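# A stop is also a fault

Most people who write about robot safety write about force. How hard can the arm push, how fast can it swing, how close can a person stand. Those are good questions, and there are standards that answer them. My argument is about a duller kind of failure, the kind where nothing gets hit and the log says everything is fine.

In December I spent a stretch of long afternoons on a sandwich-stacking task. The ingredients are toy food, which is cheap and doesn't spoil. The arm takes a piece from a holder at the side, moves it over the tray, and lets go. Then it does the next one. The control software was a build of Flostine, and the sequence was written by Ferdinand Sutter, who is a careful programmer and who doesn't mind my using his work to make a point. 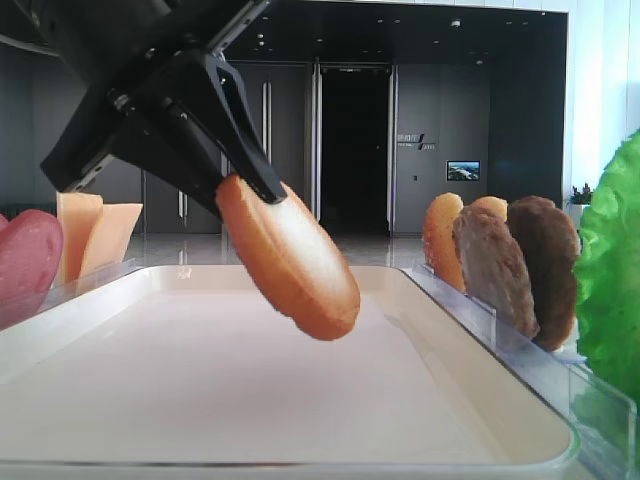

*Bread slice in the gripper, over the empty tray.*

The fault came late in the day, after 689 cycles. The gripper closed, the arm lifted, and the controller reported a good grasp. There was nothing between the fingers. The arm carried nothing to the tray, opened, and went back for the next piece. It built the whole sandwich that way with one layer missing, and at the end it wrote "complete" in the log.

We found the cause in an hour. The grasp check looked at finger position. If the fingers stopped short of fully closed, the software decided they were holding something. One finger pad had worked its way out of its seat and was stopping the fingers early. So the check passed every time, with or without a piece of food. The fix was a new pad and a second check on motor current. It took less time than lunch.

What bothers me is the response when I wrote it up. Two people told me it wasn't a safety matter. No one was near the arm, nothing broke, and the missing piece was a toy. I think this is wrong, and I think the same thinking is behind a good many worse accidents.

A machine that says it is holding something when it isn't has lost track of the world. The next thing it does is based on a false belief. With a toy patty the result is a thin sandwich. Put the same check on a cell that moves glass or hot pans and the result is a part lying somewhere it shouldn't be, in a space the controller believes is clear. Then a person reaches in to pick it up, or the arm comes down on it. The fault is the same one in each case. Only the load has changed.

The layout of a station can hide this or show it. Ours shows it pretty well, and I'd defend it against people who want everything in one bin. Every piece has a place, and the pieces stand on edge where you can see them. The tomato slices wait between the cheese and the bottom buns, and the lettuce stands by itself at the end of the other side. If the log says the lettuce has been placed and the lettuce is still standing there, anyone walking past can catch the lie.

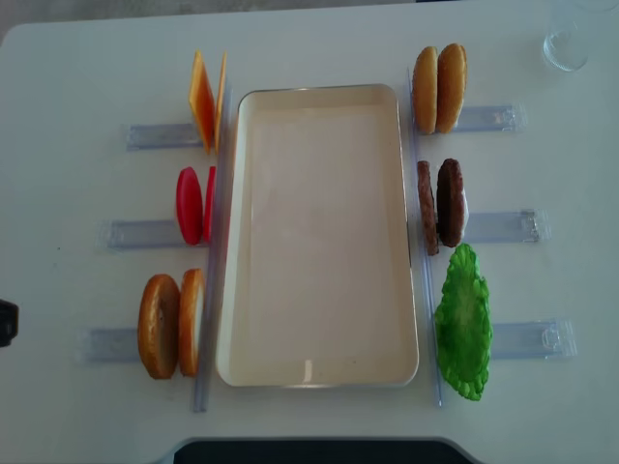 Logs deserve less trust than they get. I used to run a packing line that had Zwahlen feeders and a dashboard from Trellero, and we were proud of the dashboard. It showed 900 good cycles a shift. What it counted was commands sent without an error coming back, and everyone read it as boxes filled. A supervisor who wanted the real number had to walk over and look. At a bench like the sandwich one, that look is quick: bun halves, patties and cheese are against the rods on either side, and the tray between them has nothing in it, so a claim of "complete" at that moment would be plainly false. A camera could make the same comparison before the arm is allowed to move on.

That is the rule I would like to see. After every release, check the place the part came from and the place it went to, using a sensor that had no role in the grasp. If the two don't agree with the log, stop and call someone. Sutter put a version of this into his sequence -- he named the routine Pokeo, for reasons he has kept to himself -- and it adds 600 milliseconds to each move.

The objection is always the stops. In the first 24 hours of running with the check on, we had more halts than in the week before, and most were false alarms caused by glare on the tray. I don't want to wave that away. People switch off alarms that cry wolf, and a check that has been switched off is worse than none, because the paperwork still lists it. We moved a lamp and adjusted the threshold, and the halts came down to a level we could live with.

But I would have kept it on anyway. A halt is a fault you can see, with a time stamp and a person standing next to it. The empty grasp ran for an unknown number of cycles before we noticed, and I still can't say how many of the sandwiches in that log were ever made.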